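Keep the Old Part Numbers

Every few years a company that makes industrial parts decides its catalogs need tidying up. Two brands become one, three websites become one, and a letter goes out to customers saying that the range has been simplified. I have worked in maintenance purchasing long enough to have a drawer of these letters. My view is that the tidying is usually fine and the renumbering that comes with it usually isn't.

Take what happened when Pichon folded the Olia valve line into its own. The valves did not change. Same body, same ports, same seal kit. What changed was the number stamped on the tag. An Olia cartridge that we had ordered for years under a short six-character code now had a long one with dashes, and the old code returned nothing in the search box on the new site. There was a cross-reference table, but it was a separate PDF, and it covered the valves and left out the seal kits.

We had 138 part numbers from Olia in our stores system. Working through them took me the better part of two weeks, between other jobs. Most were simple. Some had been split into two new numbers depending on the seal material, which the old code had not shown, so for those I had to go to the shelf and read the bag.

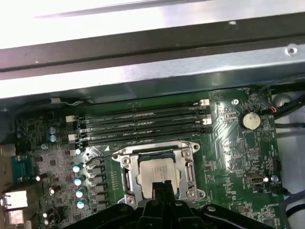

The supplier's side of this deserves a fair hearing. Old numbering schemes are often a mess. They were started by someone with a ledger, and they ran out of digits, and then letters were added at the end that meant different things in different decades. If you sell pumps, valves and hoses under one roof, you want a number that tells your warehouse what it is picking. A long code with the port size and pressure rating built in does that. I have no quarrel with it.

But the number also lives in places the supplier never sees. It is in the machine builder's manual, which will not be reprinted. It is on a drawing taped inside a cabinet door. It is written in paint marker on the side of a tank. When a press goes down on the night shift, the mechanic is going to read one of those, and that is the number that will be typed into the website or read over the phone. If it comes back as "no results," the reasonable conclusion is that the part is obsolete. I have seen a whole manifold replaced on that belief, when the one cartridge it needed was in stock 2 hours away.

Brarell handled the same job much better. When they merged their cylinder ranges, they kept every old number alive as an alias. Type the old one and you land on the page for the new one, with both printed at the top. The packing slip carries both as well. It is a plain piece of database work and it saved me from doing anything at all. I updated our records as each item came up for reorder, and I expect to be finished sometime in November.
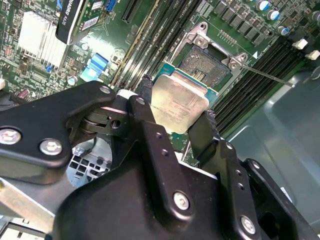 The packing slip matters more than people in marketing might think. Receiving clerks match what is in the box against what is on the order. If the order says one thing and the label says another, the box goes on the hold shelf until somebody has time to look into it. With the Olia parts we had good valves sitting on that shelf for days while a machine waited for them.

Some buyers will say that this is what distributors are for. Our distributor, Mostuto, did help, and their counter staff knew half the changes by heart. That knowledge was built up by taking calls from people like me, though, and they were doing the manufacturer's work for free. It also doesn't help the small shop that buys direct.

So I would ask for a few things the next time a hydraulics maker brings its brands together. Keep the old numbers searchable for as long as the parts are sold. Print both on the label and the slip. Publish the cross-reference as a spreadsheet, with the kits and spares in it, and put a date on it so we can tell whether ours is current. And test it before launch. Pull 100 old numbers from real customer orders and type them in. If fewer than 100 come back with the right part, the site isn't ready and the letter should wait.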